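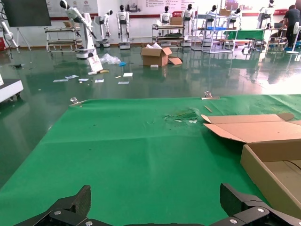

Cable packing, Mullbridge bench, April 10, 2026

Really good session! Target is 24 boxes per run, one coiled cable in each, lid left open for the check.

The packers at Umimside fold and fill 700 a shift by hand, and their wrists feel it.
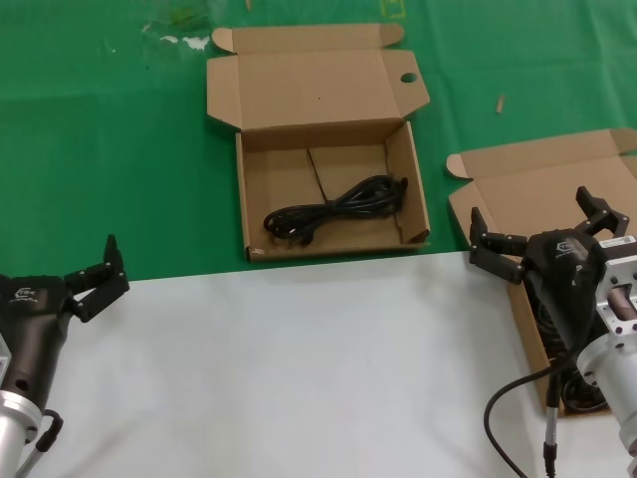

They'd keep the checking and the line changes and hand over the reaching, and two of them already want to learn the setup. Love that.

Satti wants hourly rates by August. I'd sooner log every missed grasp first. With the coil looped loosely toward one end of the tray, as it is in the left-hand box, I want a separate column for which end we grip from.
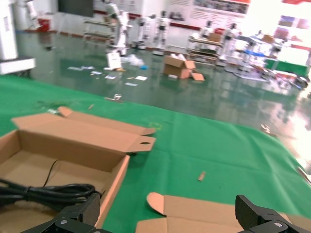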